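Threads > Shop Floor > Gripper upkeep

Re-padding the gripper on the basket cell at Zundbridge, a thread

Nov 5, 2018

1/ OK so the basket cell got new finger pads this week and I have opinions (of course I do). The old ones had gone shiny at the tips and the grip was creeping on woven rims.

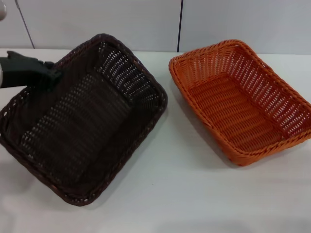
2/ Wicker is a pain! A plastic tote gives you a nice flat lip, but a braided rim is all bumps, so the pads have to squish into the weave a bit. Too hard and they skate, too soft and they tear on the twist.

3/ Swapping them is easy enough. Two screws per finger, power off and locked out, air bled. I wipe the metal with alcohol and let it dry before the new pad goes on, then snug the screws by hand and finish with the little torque driver.

4/ Then you HAVE to redo the closed position. New pads are thicker than worn ones, and if you skip this the controller thinks it's holding something when the fingers are just touching each other. Ask me how I know.

5/ After that I run 50 lifts at slow speed on the rim, with a tilt on each one, and check the screws again. The Sirham pads settle a little in the first 30, so I don't bother judging them before that.

6/ Grip force: start low, creep up. If the rim stays bent after you let go, back off. I keep a strip of masking tape on the cabinet with the last good setting on it, very high tech.

7/ Someone asked about the Xie pads. Tried them, liked the feel, hated the glue. Might give them another go in December when we're down for the wiring work anyway.

8/ Next up is the wrist cable, which has been rubbing on its clip. Wish me luck!

Recent threads
Greasing the Ustholm slide without making a mess
Why my air line was hissing
Labeling spare parts so you can find them

Contact | © 2018 | Back to top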